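When a Robot Comes to Work

Have you ever had a parcel come through the door and wondered who packed it? Quite often the answer is a whole crowd of people, each doing one small part, and these days there may be a robot or two in among them. We went to visit a place called Skinell, which packs craft kits and wooden toys into boxes for shops, to find out what happens when robots and people share the same building. Bring a biscuit, as there is rather a lot to tell!

First of all, let's think about what the packing was like before. A craft kit might have beads in it, and a ball of wool, and a bag of little coloured blocks, and a card telling you what to make. Somebody had to pick up each of those things and put it in the right place, and then do exactly the same again for the next kit, and the next one after that. On a busy day Skinell sends out 3,000 kits. Imagine tidying your bedroom 3,000 times (we know, we didn't enjoy imagining it either). People's wrists got sore and their minds wandered off, and when your mind wanders off it is very easy to put in two bags of blocks and no wool at all.

So Skinell asked a company called Kalinowski to help. Kalinowski builds what grown-ups call automation, a long word that means getting a machine to do a job, or a part of a job, on its own. You already know lots of automation. A washing machine is automation, and so are the doors at the supermarket that slide open as you walk up to them with your trolley.

The robots at Skinell don't look like the ones in films. They have no legs and no face, and they can't tell you a joke. Each one is just an arm, with joints that bend a bit like your shoulder, your elbow and your wrist. Try this: hold your arm out and touch your nose, then the table, then the back of your head. You did that without thinking, but a robot arm has to work out how far to bend every single joint before it gets to where it wants to be.

Then there is the hand. Yours has four fingers and a thumb, and skin that can feel whether something is squashy or hard. Many robot hands, which are called grippers, have only two fingers. If you'd like to know what that is like, put on a pair of thick mittens and try to pick up a building block, then a sock, then a grape. The block is the easiest by a long way, with its nice flat sides, and that is why people so often start with blocks when they are teaching a robot to pick things up and put them somewhere else.

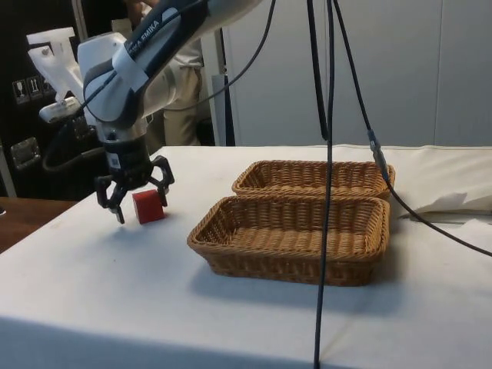 Teaching takes a great deal of patience. Before the first arm was allowed to help with real kits, it practised moving blocks 2,496 times, and the people in charge of it wrote down every muddle so that they could put it right. Some of those people used to pack kits all day long. They knew all sorts of things the engineers didn't, such as which bags slip and which way up a block likes to sit, and so they turned out to be very good teachers.

Now you may be wondering whether the robots took everybody's jobs. It's a fair question, and grown-ups ask it too. At Skinell there were 10 people on the packing tables, and six of them now look after the arms, check the finished kits and fix things when they go wrong. The other four moved to a new room called Prornia, where they invent the kits and try them out first. Not everyone liked the change straight away. One packer told us that she missed chatting across the table, so the morning tea break was made a little longer. In some other workplaces people have had to look for a different job altogether, and that can be a very worrying time for a family.

There is still plenty that the arms don't do. Wool gets in a terrible tangle, so people wind it and pack it by hand. People also read the letters that children send in, and answer them.

If you'd like to try being a robot yourself, there is a game called Kulari that the Skinell packers play at their summer picnic. One player shuts their eyes and is the arm. The other is the programmer, and can only say "left", "right", "forward", "back", "up", "down", "open" and "close". Put a block on the table and a bowl next to it, and see how long it takes to get the block into the bowl. Then swap places and have another go!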